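# The Long Table at Cornham

By the time Jawad Lashari got his coat off, the tea had been going for an hour and the hallway smelled of cardamom and damp wool. 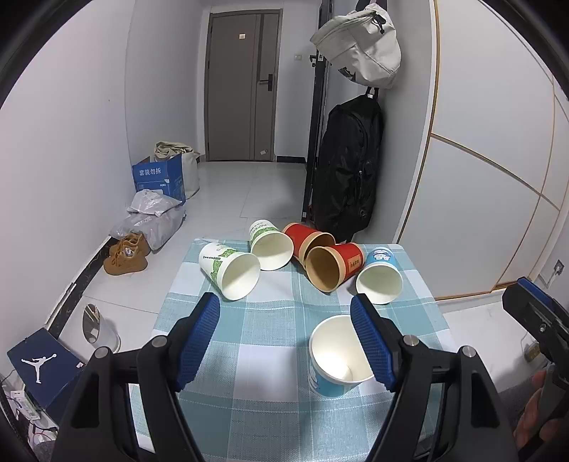
*Paper cups on the checked cloth in the hallway.*

He had promised his aunt he would come early and help with the chairs, and he had meant it, too, right up until the bus from Clastel sat down on the hill like a tired old horse and refused to get up again. So he had walked the rest, with the letter in his inside pocket, and the November wind had gone through him the way it always did on that road (his mother used to say it came straight off the river looking for somebody to bother).

"You're late," said his aunt, and kissed him on both cheeks, and put a plate in his hand before he could explain a thing. "Eat first. Your uncle is telling the one about the goat."

His uncle was always telling the one about the goat. In the first version Jawad could remember, the animal had cost 48 rupees and eaten a hat. Over the years the price had crept up to 200, and the hat had become a wedding turban, then a whole wedding turban with the groom still attached, and tonight, from the roar in the front room, it sounded as if the bride's family had gotten involved as well.

He stood in the doorway and let it wash over him, the cousins on the rug, old Mrs. Virk laughing so hard she had to hold on to the lamp. The letter said he was expected at the shipping office in Oltorix by the end of the month, 523 miles away, and that they were very pleased to have him. He had read it so many times on the bus that the fold had gone soft as cloth.

"Well?" said his aunt at his elbow, quietly, under the noise. She had seen him touch his pocket. She never missed a thing like that.

"After the goat," said Jawad.

She looked at him a good long moment, and then she straightened his collar, which was already straight, and went to put the kettle on again.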